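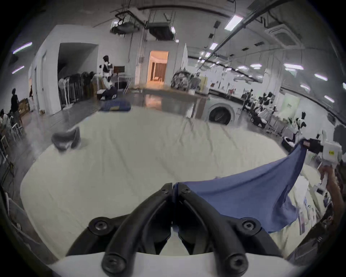

Two hand-held grippers hold a blue cloth at the Turico open day in Clesarville.

The engineer who led our visit at Turico has worked with grippers for seven years. She still likes cloth the most.

"A box stays a box," she told me. "A cloth changes its shape each time you touch it."

The open day in April brought 30 visitors to the hall. I asked her why people hold the grippers by hand at a robot company. "The robot must learn from somebody," she said. "We do the folding first, two grippers, one for each corner."

Is it tiring? "After one hour, yes, in the wrist. You also learn to be slow."

Her team prepares the work for Kamel, a laundry firm. She did not want to promise a date. "Ask me again next spring," she said.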